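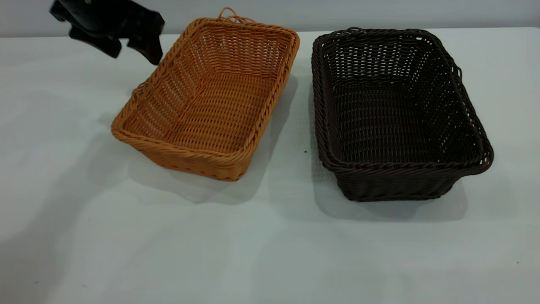 Care and Inspection of Woven Storage Baskets

These instructions apply to the open woven baskets used on shelves and counters in Relleda reading rooms and family areas. They cover routine cleaning, inspection of the weave and rim, and the return of baskets to use. Branch staff should follow them each March and whenever a basket has been soiled or damaged.

Before You Start

Clear a table large enough to hold every basket you intend to clean, with space left between them. A pale, smooth surface is preferred. Dust and broken fibers show up readily against it and can be wiped away between baskets.

You will need:

- a vacuum with a soft brush attachment
- a dry paintbrush, one inch wide
- two lint-free cloths
- a bowl of lukewarm water with a few drops of mild dish soap
- small, sharp scissors
- the inspection sheet for your branch

Remove all contents, liners and labels. Check the label on the liner to find out whether the basket is natural or synthetic. If there is no label, treat the basket as natural fiber and keep water to a minimum.

Step 1. Remove Loose Dust

Turn the basket upside down over the table and tap the base gently with an open hand. Set it upright again and vacuum the interior along the direction of the strands, using the lowest suction setting. Brushing across the strands tends to push grit into the weave.

Use the dry paintbrush for the corners and for the underside of the rim. A braided rim holds more dust than any other part of the basket and should be brushed from both sides.

Step 2. Inspect the Floor and Walls

Tilt the basket until the light reaches the floor panel. The rows should lie parallel, and no strand should stand up from the surface. Press lightly on the middle of the panel with the fingertips. It should give slightly and return to its shape.

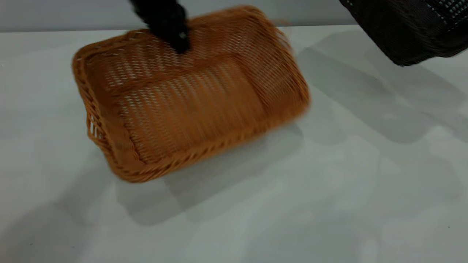 Tan basket raised and tilted, with the woven floor in view.

Next, look through the side walls toward a light source. Small gaps are normal in an open weave. A gap that is clearly wider than its neighbors indicates a strand that has slipped or snapped, and its position should be entered on the inspection sheet.

Finish by running a cloth around the full length of the rim. If the cloth catches, find the spot and trim the splinter or loose end close to the braid. Do not pull on a loose end, and do not trim a loop that forms part of a handle.

Step 3. Wash

Synthetic baskets may be wiped inside and out with a damp, soapy cloth, then with a second cloth wrung out in clean water. Natural baskets should be wiped with a barely damp cloth only. Never soak a natural basket.

Light and dark baskets should be washed with separate cloths. Dye from a dark basket can transfer to a lighter one during the first few washes, particularly in models of the Skalton type.

Step 4. Dry

Stand the baskets upright and apart so that air can reach all four walls. Keep them away from radiators and direct sun. Leave natural baskets overnight. Do not nest baskets while they are drying, even when they are of different sizes.

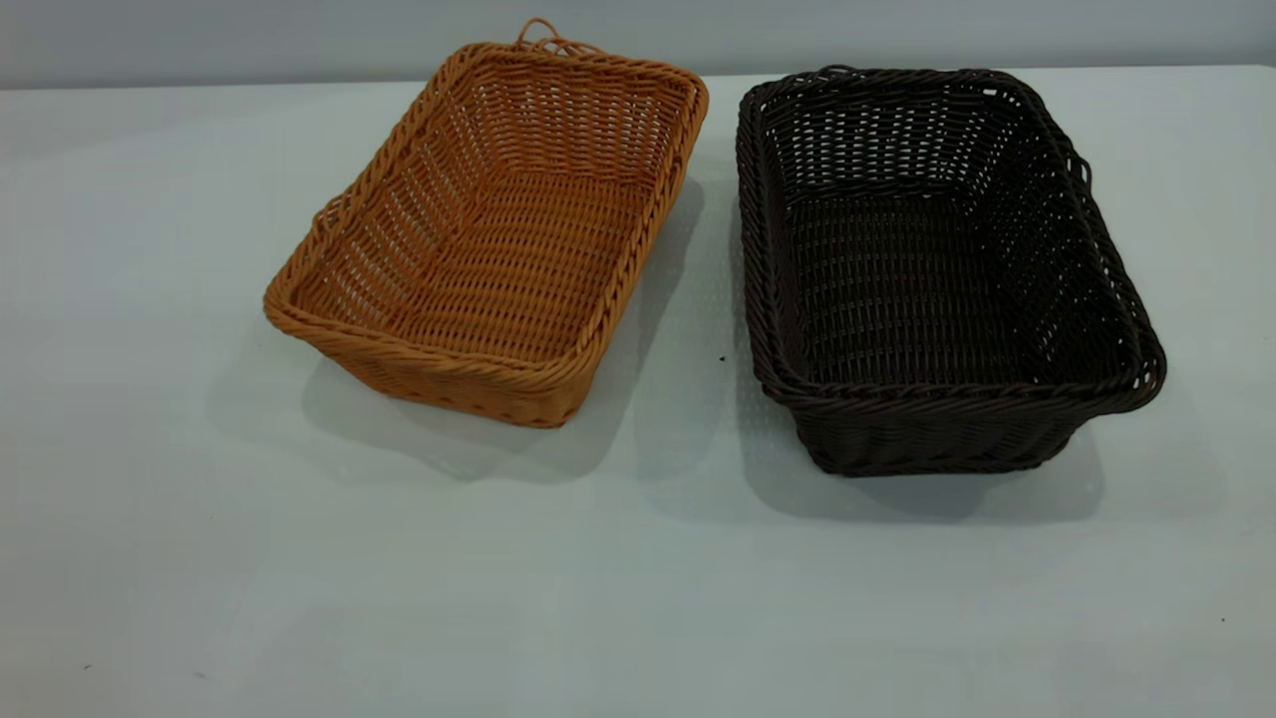

Photo: Relleda Facilities Office

When the outside feels dry, check the inside before replacing the liner. Moisture remains longest where the walls meet the floor and where the upright stakes pass behind the horizontal strands. Bring the basket close to the eye and follow each column of stakes from the rim down to the base.

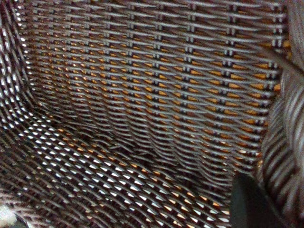
Any column that leans away from the others, or any band that has ridden up, may be eased back into line with a fingertip while the fibers are still flexible. If a band will not stay in place, set the basket aside for repair.

Returning Baskets to Use

Replace the liner and label, and sign the inspection sheet. Baskets with a broken stake or a split rim must be sent to the Irby workshop with a tag tied to the damaged side. Completed sheets are due at the Facilities Office by 31st October.

Relleda Facilities Office | Contact us | Copyright Relleda. All rights reserved. | Back to top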